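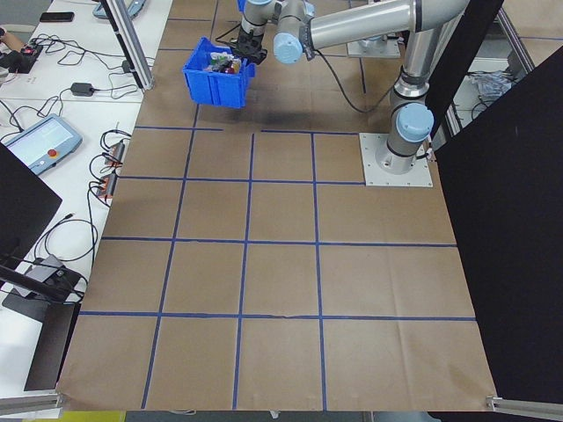
Brown paper down, blue tape squares marked out

How do I get painter's tape off brown paper without wrecking the paper?

Posted by Houda Bennani in Crafts and Making

Hello all, hoping someone has been through this before me. I help run a patchwork group in Kosdale and we're making a big quilt for the summer fair. Before anyone cuts fabric I like to lay the whole thing out full size on brown paper, tape it into squares and let people move their pieces about until they're happy. Then I draw the final layout straight on the paper and roll it up, so we've got something to work from at home.

The trouble is the rolling up. Last May I left the tape on for three weeks (my own fault, we had half-term and then I had a cold that wouldn't shift) and when I came to peel it off it took the top layer of paper with it. Great furry strips everywhere, and my pencil notes went too. I had to redo the whole of the left-hand side from memory and I'm fairly sure I swapped two of Mrs Abou Zeid's blocks round. She was very nice about it.

So this year I'd like to do it properly. Is it the tape, the paper, or how long I'm leaving it? I've been using the ordinary blue stuff from the decorating aisle, and the paper comes on a roll, fairly thin, one side shiny and one side dull. I tape on the dull side as the pencil shows up better. I've got 40 squares to mark out and I really don't want to do it twice!

Thanks in advance,
Houda

Prasetyo Tuhumury
8 people found this helpful

Hi Houda, I do paper patterns for curtains and blinds so I've torn more brown paper than I care to think about. I'd say it's mostly the time. Painter's tape is meant to come off after a few days, and most rolls have it printed inside the core or on the wrapper, so have a look at yours. After that the glue creeps into the fibres and you're pulling paper whatever you do.

The dull side won't be helping either. It's rougher, so the tape gets a proper grip on it. If you can bear it, tape on the shiny side and swap the pencil for a soft crayon or one of those chinagraph ones. Mine came from the art shop in Sakside and it's lasted ages.

A few other things I do:

Stick each strip to your jeans first, then lay it down. Takes the edge off the glue. You'll get fluff on it but who cares.

Don't press it down with your thumbnail. Just smooth it with the flat of your hand.

Fold the last bit of each strip under itself so you've got a tab to pull.

When you peel, go slowly and keep the tape folded right back on itself, nearly flat to the paper. If you pull straight up it'll lift the surface every time. A hairdryer on low helps with any stubborn bits — keep it moving, and keep it away from the crayon or you'll have a smear.

And take a photo of the lot before you touch anything. I've got one on my phone of every blind I've made for years, my daughter thinks I'm mad.

Trirnley
3 people found this helpful

just don't use tape?? chalk line. you ping it and you've got a straight line, whole lot done in ten minutes. costs next to nothing

Houda Bennani

Thank you both! Prasetyo, I had a look inside the roll and it does say 14 days, so there's my answer for last year. I've tried a test bit on the shiny side overnight and it came away clean, bar one corner where I'd rubbed it down hard before I read your reply.

Trirnley, I did think about chalk, but we're all on our knees on it for a whole afternoon and I think it would end up on the fabric. A lot of ours is navy. Might try it for my own one at home though, that's only a cot quilt.

Off to buy a crayon.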